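赶在午饭前写几句,不然又要拖到下个月。

昨天半夜把衣柜翻了个底朝天。起因很蠢,找一件灰色开衫,找不到。找的过程里翻出一堆我根本不记得买过的东西,有两件吊牌都还在。坐在地上看着那堆衣服发呆,突然就很想写写“成衣尺码”这件事。憋了挺久了。

先说裤子。

我腰围没怎么变过,从大学到现在,上下差不了一指。可是柜子里的裤子,从S到XL都有,全都是我现在能穿的。同一个人,同一个腰,四个码。你说这数字还有什么意义?Kerurness的直筒裤我要穿L,坐下来还勒;Idance那条练功裤款的阔腿裤,S号,松得能再塞一件毛衣进去。两家标签上写的腰围居然是一样的。一样的!我拿软尺量过,平铺量,一条比标签小,一条比标签大,没有一条是准的。

然后你去问客服,客服永远是那一句:亲亲建议按平时尺码拍哦。平时尺码是哪个尺码啊。

有人说这叫讨好尺码,把衣服做大,标签写小,让人开心。我理解这个逻辑,我自己也上过当,试衣间里塞进一条S,心情能好一下午,顺手又多拿了一件上衣。但时间长了就只剩麻烦。网购占了我买衣服的一大半,每次下单都是赌。赌输了退,退货要打包、要约快递、要在家等,一来一回一个星期没了。想穿去的那个饭局早吃完了。

再说反过来的,越做越小的。这几年流行那种短上衣,肩窄、袖窿紧,均码。均码这两个字我看见就想关页面。均谁的码?我妹比我矮一个头,穿上正好;我穿上抬不了胳膊,挂在地铁扶手上那一下,整个后背都绷着。评论区里还一片“显瘦显高”,我都怀疑我们买的不是一件东西。

去年六月在Celtport逛过一次那种小型成衣市集,就是几个做衣服的人租个厂房,自己摆衣架那种。印象最深的是一个摊位,没有尺码标签。一个都没有。每件衣服里面缝一条白布,手写几个数:肩宽、胸围、衣长、袖长,摊主自己写的,字还挺丑。我当时觉得装,逛完一圈又折回去,因为其他摊我全试错了,就她家的,我照着自己的数挑了一件,上身一次就对。那件衬衫我穿到现在,领口都磨毛了。

价钱是492。当时肉疼,站在那儿犹豫了好半天,还出去买了杯咖啡再回来。现在看是我柜子里最划算的一件。同一个月我在Meijer顺手买的两件T恤,加起来102,洗了几水,一件缩了,一件领子成了荷叶边。我也不是说便宜的不好啊,便宜的我也穿,睡觉穿。只是真要算穿过的次数,那件衬衫早就赢了。

所以我后来给自己做了个表。特别土,就是手机备忘录,打开就能看。

肩宽,胸围,腰围,臀围,大腿围,裤长(配平底鞋),裤长(配有跟的鞋),袖长。然后下面一栏写的是“喜欢的那件衣服的尺寸”,这个更有用。人的尺寸和衣服的尺寸是两码事,衣服要留松量,留多少看料子看款式,这个靠想是想不出来的。最简单就是把你最爱穿的那件拿出来,平铺,量。以后买东西就拿它去比。衬衫比衬衫,大衣比大衣,千万别拿针织衫的数去买梭织衬衫,我干过,扣子扣不上,丢人。

量的时候几个小地方,想到哪写到哪:

胸围从腋下那个点横着量,别斜。裤腰如果是前低后高的,前后片对齐了再量,不然会多出一截。弹力料子不要扯,自然放着。裆长一定要量!一定要量!好多裤子腰也对臀也对,就是穿着不对劲,多半是前裆太短。这个数页面上经常不写,可以问,问了不答的店我一般就不买了。

还有大腿围。我是腿粗的那一类,骑车骑的,腰臀都合适的裤子常常卡在大腿。以前总觉得是自己的问题,要瘦腿,跟着视频练了好久,没什么用。后来改量大腿围再下单,问题就没了。早干嘛去了。

说到这个想多讲两句。我们这一代人从小被尺码训着长大的,M是正常,L要不好意思,XL就要去另一个角落挑,那个角落的衣服还都是黑的。我妈到现在买衣服都先把标签翻出来看,看见大码,脸就拉下来,明明穿着很好看。有次我趁她不注意把标签剪了再给她试,她高高兴兴穿走了。我想把这招推广出去,所有人都剪标签,哈哈。洗标留着就行,那个有用。

也有朋友反驳我,说统一尺码不现实,版型不一样,目标客群不一样,一个牌子有一个牌子的样板师,你让大家都用一套数,衣服就都一个样了。有道理。我也没想统一。我就想要页面上把成衣的实际尺寸写清楚,写全,写准,误差多少也写上。写个数能有多难。做样衣的时候肯定量过的,版单上都有,就是懒得往上放,或者怕放了之后有人拿尺子来较真。比如我。

另一个朋友更实际,她说她现在只买两家,两家的码都摸熟了,闭着眼睛下单。听着很省心,我试过,坚持了一季。然后其中一家换了工厂,同款同码,整个肩膀往外跑了一截。写邮件去问,回我说“版型优化”。优化你个头。

改衣服这条路也走过。楼下裁缝铺,改裤长很快,收腰也行,改肩就不肯接了,说拆了装回去不值那个工钱。后来我懂了,挑衣服先挑肩,肩对了别的都好商量。大衣尤其是,肩不对的大衣别心软,再打折也别心软。我柜子里那件驼色的就是血泪教训,挂了4年,每年冬天拿出来试一次,再挂回去。

昨晚收拾完,留下的一堆,送走的一堆,还有一堆拿不定主意的又原样塞回柜子里了,下次再说吧(我知道没有下次)。送走的里面,大部份都是尺码不对将就着买的,真正不喜欢款式的反而没几件。想想挺可惜的。那些钱够我再去好几趟市集了。

灰色开衫最后也没找到。可能借给谁了。看到的请还我。

下一篇想写洗毛衣,已经缩了好几件了,有经验的留言教教我,别说送干洗,干洗我试过,味道受不了。写到这吧,饭要凉了,错字回头再改。

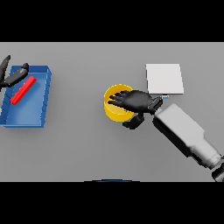
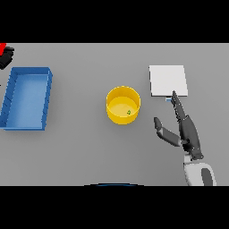

两张都是电脑渲染图:浅灰桌面,蓝色托盘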